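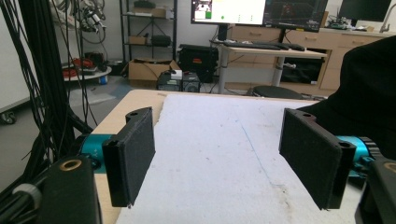
*작업대 위 흰 종이. 파란 펜 선이 희미하게 남아 있다.*

# Lirwood 작업대 소품 목록: 데이터 카드

이 저장소는 Lirwood 작업실의 나무 테이블과 그 위에 올라가는 물건들을 정리한 목록이다. 항목은 모두 2551개이고, 원본 표는 `items.csv`, 분류 기준은 `labels.md`에 있다. 처음 틀은 Lorenz Grabner가 잡았고 지금은 내가 관리한다. 나는 이 목록이 여러 사람이 기대하는 만큼 쓸모 있다고 생각하지 않는다. 쓰기 전에 아래 내용을 읽어 두는 편이 좋다.

## 무엇이 들어 있나

- `items.csv`: 물건 이름, 재질(확인된 경우만), 색, 보관 위치
- `surfaces.csv`: 테이블에 무엇을 깔았는지에 대한 기록
- `labels.md`: 이름 붙이는 규칙과 예외
- `disputed/`: 합의가 안 된 항목 40개

`surfaces.csv`는 원래 계획에 없었다. 바닥에 까는 것 따위가 무슨 상관이냐는 말이 많았는데, 검은 물건을 나무 위에 놓을 때와 흰 바탕에 놓을 때 사람들이 적는 색 이름부터 달라졌다. 흰 종이를 깐 날에는 "검정"이라고 적은 것을 맨 나무 위에서는 "짙은 갈색"이라고 적은 기록자가 있다. 같은 물건이었다.

종이는 자주 갈지 않는다. 펜 자국이나 얼룩이 남은 종이도 그대로 쓰고, `mark` 열에 표시한다. 이 열을 얼룩 연구에 쓰겠다는 문의를 한 번 받았는데 권하지 않는다. 적는 사람이 눈에 띄면 적고 아니면 안 적는다.

## 분류 기준

물건은 세 갈래로 나눈다.

| 코드 | 뜻 | 예 |
|---|---|---|
| S | 형태가 유지되는 것 | 상자, 컵 |
| F | 놓을 때마다 형태가 바뀌는 것 | 모자, 천 |
| R | 고리나 틀로 된 것 | 고무 고리 구조물 |

표는 깔끔해 보이지만 실제로는 F와 R의 경계가 엉망이다. Edeck 쪽에서 받은 초안에는 "유연한 물건"이라는 칸이 하나 있었고 거기에 모든 것이 들어갔다. Pirmin Zaugg가 그 칸을 없애고 R을 만들었다. 나는 R도 결국 같은 운명이 될 거라고 본다.
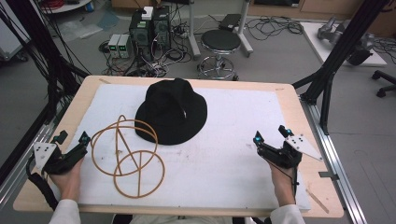 버킷햇은 F로 분류한다. 챙이 넓고 부드러워서 내려놓는 방식에 따라 윤곽이 달라지고, 정수리 부분이 눌리면 위에서 본 모양도 바뀐다. `items.csv`의 크기 값은 펴 놓고 잰 것이라서 테이블에 놓인 상태와 맞지 않는 경우가 많다. 크기로 물건을 찾으려는 사람은 모자류를 아예 빼고 시작하기 바란다.

주황빛 고무 고리 구조물은 더 골치 아프다. 얇은 고리 여러 개가 이어져 속이 빈 공 비슷한 틀을 이루는데, 평평한 데 놓고 위에서 보면 큰 원 두 개가 겹친 것처럼 보인다. 초기 기록에는 "고리 2개"라고 되어 있고 나중 기록에는 "공"이라고 되어 있다. 둘 다 틀렸다고 하기도 어렵다. 지금은 R로 두고 이름은 "고리 구조물"로 통일했다. 용도는 비워 두었다. 장난감이라는 의견이 있지만 근거를 본 적이 없다.

색도 마찬가지다. 황갈색인지 주황색인지로 메일이 꽤 오갔고, 결국 `tan-orange`라는 값을 새로 만들었다. 마음에 들지는 않는다.

## 깔개 기록 읽는 법

`surfaces.csv`의 `cover` 값은 다음 중 하나다.

- `none`: 맨 나무
- `paper_white`: 흰 종이
- `foam_white`: 흰 폼보드

종이도 폼보드도 테이블을 끝까지 덮지 않을 때가 있다. 가장자리에 나무가 드러나 있으면 `edge_visible`을 `1`로 둔다. 드러난 폭은 재지 않는다. Nevano판에서는 폭을 쟀다고 하는데, 받아 보니 값이 지나치게 고르게 떨어져서 합치지 않았다.

얇은 나무 막대처럼 깔개 가장자리에 놓이는 것은 현재 `items.csv`에만 넣는다. 깔개를 눌러 두는 물건인지 그냥 놓인 물건인지 기록만 보고는 구분할 수 없기 때문이다.

## 알려진 문제

1. 이름 중복. "상자"로 시작하는 항목이 너무 많다. 종이 상자와 검은 장비 케이스가 같은 묶음에 들어간 줄도 있다. 발견하면 이슈로 남겨 달라.
2. 보관 위치. `shelf` 값은 기록한 날의 위치일 뿐이다. 선반 물건은 옮겨 다닌다. 지난 3월 이후 위치를 다시 확인한 것은 600개뿐이다.
3. 재질. 만져 보고 적은 것과 보고 적은 것이 섞여 있다. `checked`가 비어 있으면 믿지 않는 것이 좋다.
4. 검은 물건. 검은 천, 검은 가방, 검은 케이스의 색 값이 전부 `black`이다. 색으로 거르면 남는 게 없다.

## 쓰지 말아야 할 곳

물건의 무게나 가격을 추정하는 데 쓰지 말 것. 관련 열이 없는데도 이름으로 추정한 결과를 보내온 사람이 있었다. Mousavi 목록과 줄 단위로 합치는 것도 말리고 싶다. 코드가 비슷해 보여도 저쪽 F는 "가구"다.

## 변경 요청

항목을 4000개까지 늘리자는 제안이 열려 있다. 나는 반대다. `disputed/`부터 비우고 나서 이야기했으면 한다. 이름 수정은 한 번에 한 항목씩 보내고, 어떤 깔개 위에서 본 것인지 함께 적는다. 검토는 수요일에 몰아서 한다.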